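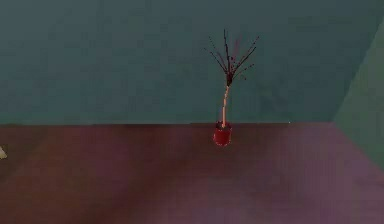 A potted plant in a red pot, against the back wall of the room.

Children's author Skye Crichton returns with a new picture book in September

Readers who have been waiting patiently (and a few, to judge by the letters, who have been waiting rather less patiently) will be glad to hear that Skye Crichton has finished her new picture book, and that it will be in the shops and libraries in September. It is called The Ferry to Ukent, and it is published by Gosel, the small children's press that has looked after her work from the start.

The book follows a girl called Kadano, who is sent to spend the summer with a great-aunt she has never met, on an island she has never heard of, at the far end of a ferry route that runs only when the ferryman feels up to it. Kadano has packed for the wrong weather. She has brought a swimming costume and a sun hat, and when she steps off the boat into a gale she has to borrow a jersey so long that it comes down past her knees. She wears it for the rest of the book, and by the last page it has picked up a great many burrs, a fair amount of jam and a passenger, which we won't spoil for anybody who would like to find it for themselves.

Skye has been making up stories about Ukent since she was ten. She was laid up one winter with a broken ankle, in a house with a great many books and very little heating, and she drew the first map of the island on the back of a seed catalogue. That map has been lost, found, left behind in a rented flat and posted back to her by the next tenant, and a tidied-up version of it now appears inside the front cover of the new book. The harbour is in the same place. The mountain has moved a bit.

"I had it down as a volcano when I was little," she told us, "and I did keep the volcano in for a long while, right through the early drafts, but there was simply nothing for it to do. It just sat there threatening people. In the end I let it be an ordinary hill with sheep on it and everything got easier after that."

The pictures are by Finlay MacBrayne, and they are a real pleasure. Finlay worked for years as a sign painter before he came to books, and you can see the steadiness of that trade in his lettering: every shopfront, boat name and jam-jar label in Ukent has been drawn by hand with a brush. He and Skye had never worked together before. They were introduced over a plate of sandwiches at a library open day, got talking about boats, missed the afternoon's talk altogether and had agreed on the shape of the harbour by the time the chairs were being stacked.

Their way of working sounds unusual, at least compared with what most writers tell us. It is quite common for the words to be finished and handed over before the illustrator begins, and for the two people concerned to meet only at the launch, if then. Skye and Finlay sent things back and forth by post instead. She would write a page, he would draw what he thought came next, and she would have to write her way to whatever he had drawn. The great-aunt's goat came about like that. So did the brass band, and a very fine double page in which the whole island turns out after dark to look for a lost trombone.

"She'd written that the house was quiet," Finlay said, "and I thought, well, not for long, so I put a goat in the kitchen. I expected to get a stern letter. What I got was four new verses about the goat and a note asking could it please have a bell."

It may surprise people who know Skye from her longer stories to hear that there are verses in the book at all. Her last one, The Lamplighter's Niece, was for confident readers of nine or so and ran to a good many chapters, and it was the sort of story that is best read under the covers with a torch. The Ferry to Ukent is meant for reading aloud to younger children, from the age of three upwards, and the text slips in and out of rhyme as it goes. She says that she found it far harder than writing a novel. The whole thing comes in at fewer words than this paragraph and the next few put together, and she threw away notebooks full of lines to get there.

She tried it out, as she always does, on the children at her local primary school, where she has been going in to read for longer than some of the teachers have been there. They are a famously frank audience. One class felt that the great-aunt was too cross, and she was softened. Another felt that she had become too nice, and she was made a little crosser again. All of them wanted more of the ferryman, Mr Rondonuwu, who had begun as a hat and a pair of boots in the corner of one page and who now steers the boat, plays the trombone and has the last word in the story. Skye borrowed his surname, with permission, from a family who lived next door to her when she was growing up and who, she says, fed her more suppers than she could ever repay. The book is dedicated to them.

Gosel is printing 2000 copies of the hardback to begin with. That is a careful number, as you would expect from a press that still packs its own parcels, but it is the most they have ever ordered for a first printing, and they are hopeful. A paperback is planned to follow if all goes well. There will also be an audio recording, read by Skye herself, with the sea, the goat and the band all put in behind her. The band were friends of Finlay's who came over for an afternoon and stayed until they had played the ferry tune slowly, quickly and, for the storm, rather badly on purpose.

The launch party will be held in the children's room of the library where the two of them first met, starting at 2 in the afternoon, and everyone is welcome, whatever their age. Skye will read the book from beginning to end and then, if the past is any guide, will be made to read it again. Finlay will be painting names on cardboard boats for any child who would like one, and he asks us to say that he is happy to do long names but that long names will take longer, so please be kind to the people behind you in the queue. There will be tea, squash and jam tarts made to the recipe printed at the back of the book. The tarts in the story are gooseberry, though raspberry will be on offer too.

After the launch, the pair will be taking the book round schools and libraries through the autumn term. Visits are arranged directly with Gosel, and Skye is especially keen to hear from small schools, the kind with one or two classes and a long bus ride in every direction, where an author's visit can be hard to come by. She went to one of those herself. She remembers a poet coming once, in heavy rain, and reading to the whole school in their socks in the hall, and she has never forgotten a word of it, even the bits she did not understand at the time.

Teachers may like to know that a set of activity sheets is being put together to go with the visits. Children can draw an island of their own, name its harbour and its hills, and decide who drives the ferry. Skye would love to see the results, and she does answer every letter, although she asks for a little patience when she is travelling. Letters sent care of the publisher will reach her.

As for what comes next, she is being fairly close about it. There is more to be found out about Ukent, she admits, and a second map has been started, this time on proper paper. Finlay has apparently already posted her a drawing of something coming up the beach at low tide, with no note to go with it. She has it pinned up over her desk and has not yet worked out what it is.

The Ferry to Ukent, written by Skye Crichton and illustrated by Finlay MacBrayne, is published by Gosel in September. Hardback, for ages 3 and up.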